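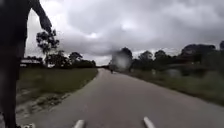 Krajewska
Science writer, Fasell Young Readers
31 October 2021

Does a road really get skinny?

Look at the gray road. Near you it is wide. Follow it away with your finger and the two sides creep closer and closer, until they seem to touch. If you believed your eyes, you would say the road was shaped like a slice of pizza.

Should you believe them? I wouldn't, at least until you've checked.

Think about what would happen if it were true. A car would set off down the road and get stuck. Everybody walking to the far end would have to turn sideways. Roads like that would be a nuisance, and I have never heard of a town that built one.

So what is going on?

Your eye doesn't carry a ruler. It can't tell you how many feet wide a thing is. What it picks up is how much of your view the thing fills, and that changes with distance. Move a thing twice as far off and it fills half as much of your view from side to side. The road is the same width all along, but the far parts fill less of your view, so the edges look as if they lean in.

The same goes for people. The dark shape at the left, with its arm bent upward, goes from the top of the picture to the bottom. The tiny dark shape far down the road might be a person, or might be a cyclist. I can't tell, and I don't think you should say you can either! Far away, there is less to go on.

How small does a road get?

Say a road is twenty feet wide and you look at a part of it that is 2000 feet away. It will look close to as wide as a full moon. Hold your little finger out at arm's length and you can cover that easily.

Painters have a name for the place where the edges seem to meet. They call it the vanishing point. I have a complaint about that name, because nothing vanishes there. Walk toward it and the "point" keeps moving ahead of you. A book I was given at school said that the lines "meet at infinity," which sounded very grand and told me nothing.

"But it goes on forever!"

No, it doesn't. On flat, open ground, a child can see the ground for over 2 miles before it curves down out of sight. Trees, hills and houses usually get in the way much sooner.

Don't take my word for it

You can test this on a long hallway or a playground. Stay away from real roads, even quiet ones.

You need chalk or tape, a measuring tape, and a friend.

Make two long straight lines, two feet apart. Measure the gap at the start, in the middle and at the end, and fix any wobbles.

Stand at one end and look along them. Do they lean in? Now lie on your stomach and look again. Which way looks stranger?

Ask your friend to stand at the far end. Close one eye and try to "pinch" your friend between your finger and thumb. Have your friend walk toward you while you keep pinching. Your fingers will have to open. Your friend did not grow.

Then go and measure the gap at the far end one more time. If it isn't two feet, check your tape before you blame the floor.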